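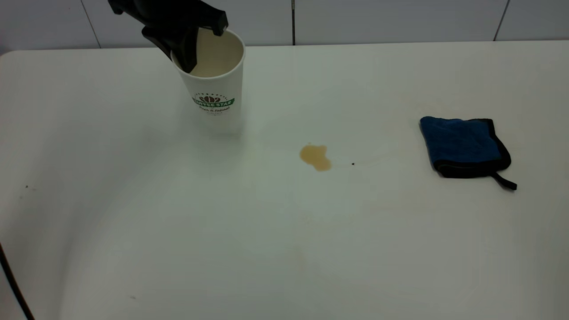
4. Coffee breaks and shift handover

March – Ritva Lehtinen and Juraj Polák

Search this journal Search Advanced

The questionnaire was sent to all 775 employees of the two Maltari plants, and 439 returned it. We removed the forms in which the shift number was missing, so 386 remained for the analysis. In the older plant the break is fixed at 10 in the morning. In Grivent each team chooses its own time.

We expected that free choice would make the handover worse. The answers show a weaker effect than this, and only for the night shift.

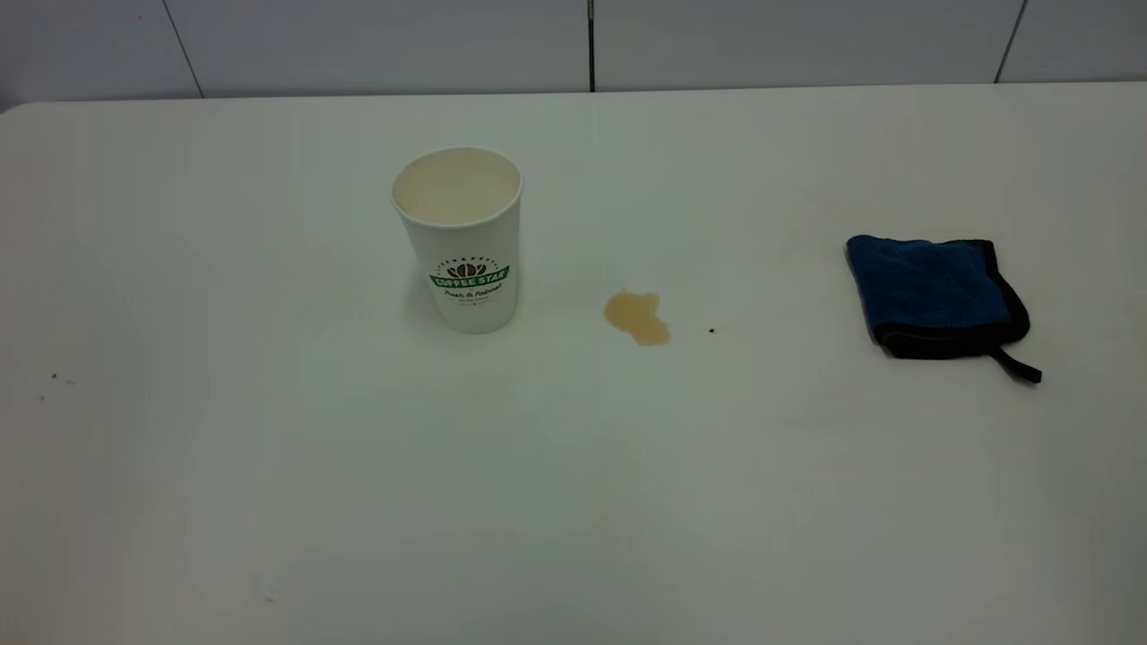 Dagmar Vondráček objected, when she read the first draft, that night teams hand over to people who are not yet on the payroll clock, and that the weak effect may come from there. We accept this point and return to it in section 6.

Figure 3. Paper cup on a white table.

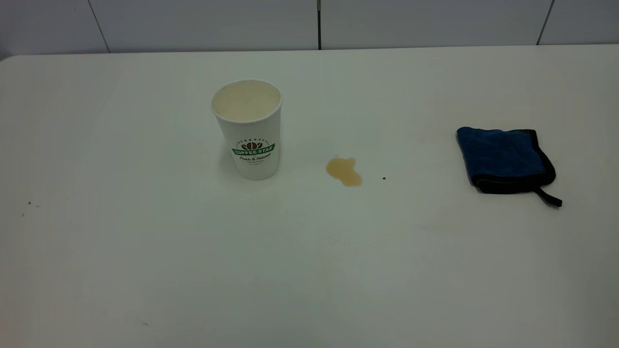
Did workers with a fixed break talk more about work? They talked more about machines and less about schedules, but the total time was similar in both plants.

The interviews add some detail. Several team leaders in Grivent said that they use the break for small corrections – a wrong label, a late pallet – which are later not written in the log. For this reason the log alone is a poor measure of handover quality.

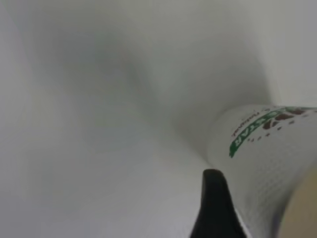 Why was the log kept in the model? It is the only source which covers both plants for the whole period.

Comments (3)

Deirdre Madigan: Was the canteen in the older plant open at night? I could not find it in the methods.

Dionysis Christodoulou: Table 2 gives the shifts in a different order than the text.

Vávra: Please share the questionnaire, we would like to use it at Mirkier.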